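Nel School Bag Drive Returns to Skondport in June, with 1,887 Backpacks Already Checked, Packed and Passed On

SKONDPORT – The Nel School Bag Drive will open its doors again this June at the Tullberg Rooms in Skondport, and families, neighbors, teachers and anyone with a spare backpack in the hall closet are warmly invited to come along, drop off a bag, pick up a bag, or simply sit down for an hour and help with the packing.

The drive collects used backpacks in good shape, looks them over, mends what can be mended, and fills each one with a basic set of school supplies before it goes to a student in Skondport or in nearby Nisden. Since it started, the drive has passed on 1,887 backpacks, and this year it hopes to reach students at more schools than ever before, including several on the Nisden side that have not taken part until now.

"People hear the words 'used backpack' and picture something with a broken zipper and half a sandwich in the bottom, and I will admit we have had our share of sandwiches," said Lerato Tshabalala, who started the drive at her own dining table and still runs it. "But most of what comes in is perfectly good. A child changed schools, or wanted a different color, or grew six inches over the summer, and the bag went up on a shelf. We would love to get it down off that shelf and onto somebody's shoulders while there is still plenty of life left in it."

A Bag a Student Will Want to Carry

Every backpack that comes through the door is opened all the way and emptied completely, including the small pockets that people tend to forget. The lining is checked for holes, the seams are tugged, and the shoulder straps are let out to their full length and pulled back in again. Zippers are run up and down several times. Bags that need a stitch or two go to the mending table, where Borislav Tomić and his two sewing machines have been a fixture for as long as anyone can remember.

"The straps are what I look at first," said Tomić. "A little fading is fine, and a scuff on the bottom is fine. If the strap is coming away where it meets the bag, I want to see it before a kid puts four textbooks in there. Usually it is ten minutes of work. I have a whole coffee can of buckles, too, so please do not throw out a bag over a buckle."

Plain dark backpacks are always in demand, particularly among middle school and high school students, and the drive would be glad to have more of them. Bright and patterned bags are just as welcome for younger children, who like to choose their own and can take a very long time about it.

The packing itself follows an order that has been worked out, argued over and worked out again. Notebooks go in first, because they are the flattest and the most easily bent, and the pencil case, ruler and smaller items follow once the notebooks are sitting properly. The drive prefers spiral-bound notebooks with plain covers, so that students can write their own name and subject on the front or decorate them however they please.

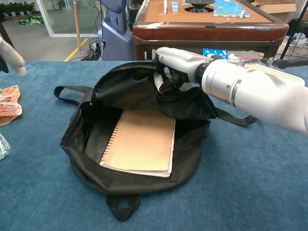 A black backpack with a kraft-cover spiral notebook in its main compartment, and mahjong tiles on the table beyond.

For younger students, the set includes two notebooks, a pencil case, pencils, a sharpener, an eraser and a box of crayons. Older students receive a larger set, with folders, pens, a ruler and a calculator when there are calculators to be had. Each bag also gets a blank card for the student's name and class, tucked into the front pocket if the bag has one and slipped inside the cover of the top notebook if it does not.

Bongani Kruger, who looks after the supply shelves, said the notebooks run out faster than anything else. "We can always find pencils. I think pencils must breed in drawers," he said. "Notebooks are another matter. We go through them at a pace that surprises me every single year, and I am the one who orders them. If you are standing in a store and wondering what to bring us, please bring notebooks – wide ruled for the little ones, college ruled for the big ones, and we will be grateful for either."

Come for the Packing, Stay for a Game

Regular visitors know that packing afternoons have a way of stretching into the evening. There is tea and coffee, there are snacks to pass around, and mahjong has become as much a part of the gathering as the bags themselves. Newcomers are welcome at the table, and there is generally someone willing to explain the rules, although the explanations do not always agree with one another.

"My aunt brought me to pack backpacks, and I ended up learning mahjong from three people at once," said Wian Xaba, a high school student from Nisden who received a bag from the drive in sixth grade and now helps out during school breaks. "I still have that backpack, by the way. It's gray and it has been through the wash a lot. I keep my soccer things in it."

Xaba will be helping with a new part of the program this year, a come-and-choose afternoon at which students can try on finished backpacks, adjust the straps and take home the one that suits them. In past years, bags were delivered to schools by size and grade, and that will continue for schools that prefer it. Families who would like a quieter visit can ask for a time of their own, and there is no form to fill out and no proof of need required at any point.

"We tried it very quietly last year with a small group, and the room was so cheerful that we knew we had to do it properly," Tshabalala said. "There was one little girl who put on every purple bag we had, walked to the door and back in each of them, and then went home with a green one. Her mother apologized to me. I told her I had enjoyed it more than anything else that week!"

What to Bring

The drive is asking for 100 more backpacks before the end of June, along with notebooks and other supplies to fill them. Bags do not need to be new or washed, and small repairs can be left to the mending table, but donors are kindly asked to go through every pocket before handing a bag over. Over the years the sorting table has turned up library cards, a retainer, a good many house keys and one very affectionate letter, all of which were returned to their owners where an owner could be found.

Especially welcome this year:

Backpacks in adult and youth sizes, with working zippers or zippers that can be repaired
Spiral notebooks, wide or college ruled
Pencil cases, rulers and two-pocket folders
Calculators in working order
Heavy black thread and spare strap buckles for the mending table

The drive is not able to use wheeled suitcases, laptop sleeves or lunch boxes. Anyone unsure about a particular bag is encouraged to bring it in anyway, and someone will take a look.

A Word of Thanks

This year's drive has the support of 57 local households who have each promised to fill at least one backpack from start to finish, and of the Nel stationery shop in Skondport, which lends the drive its name and its back shelves. Tumelo Sithole, who owns the shop, said customers have begun leaving notebooks on the counter with instructions to "put them with the bags," often without leaving a name.

"I have a box under the register for it now," Sithole said. "It fills up, Bongani comes and gets it, and then it fills up again. A gentleman came in last month to buy a birthday card and left two dozen notebooks behind. He did forget the card, so if he is reading this, it is still here."

Donations can be left at the Nel shop during opening hours or brought directly to the Tullberg Rooms from 2 p.m. on packing afternoons. Helpers can arrive at any time after that and stay as long as they like. Children are welcome with an adult, and no sewing or mahjong experience is needed.

About the Nel School Bag Drive

The Nel School Bag Drive collects, repairs and fills used backpacks for students in Skondport and Nisden. Bags are given free of charge to students of any grade. Press inquiries, school requests and offers of help may be directed to Lerato Tshabalala at the Tullberg Rooms, Skondport, or left with the staff at the Nel shop, who will see that they reach her.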